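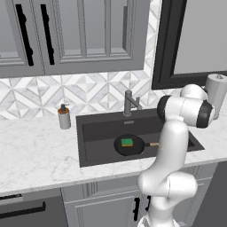 I promised my sister I would write something about the robotics club before January was over, and I'm just squeaking in under the wire, so get yourself a cup of tea because this may ramble a bit.

For anyone new, I help out with the after-school club at Marnel, the one Catríona Hanrahan started in her classroom with a couple of old laptops and a lot of nerve. This year the kids voted to do kitchen chores for their big project. I was secretly hoping for gardening, but the vote was the vote! Everything happens in a simulated kitchen on the computer, with a sink, a frying pan, a sponge and a big white arm, and the job is to get that arm to wash up. The kids call the project Clorumel. I have asked three different children what the word means and come away with three different answers.

We have eight students in the group now, and I've been paired mostly with Mutua Khaemba and Oisín Mulligan, who argue like an old married couple and get more done than anybody. Mutua wants the arm to pick up the sponge first. Oisín thinks it should take hold of the pan by its handle and keep it steady before anything else happens. They went back and forth on this for two whole meetings (and, I'm told, most of a bus ride), and in the end Catríona had them each write it their own way and run both.

Well! Mutua's version went down for the sponge and shoved the pan clear across the sink. Oisín's got hold of the handle very nicely and then sat there, since he hadn't written the next part yet. I laughed until I had to take my glasses off. They are now on run number 137, which Oisín writes on the whiteboard with great ceremony, and the two ideas have more or less melted into one program that neither of them will admit is half the other's.

What I love is how they've started noticing things at home. Oisín's mother told me he stood at the sink for ages the other night, picking up the sponge and putting it down again, watching his own wrist. She got a clean pan out of it, so she's all for the club.

We meet until 5 these days, and the showcase over at Losley is coming up faster than I'd like. I still have to sort out rides and find out whether they have a projector or we bring ours. If you have a van and a free afternoon, please do call me. I bake!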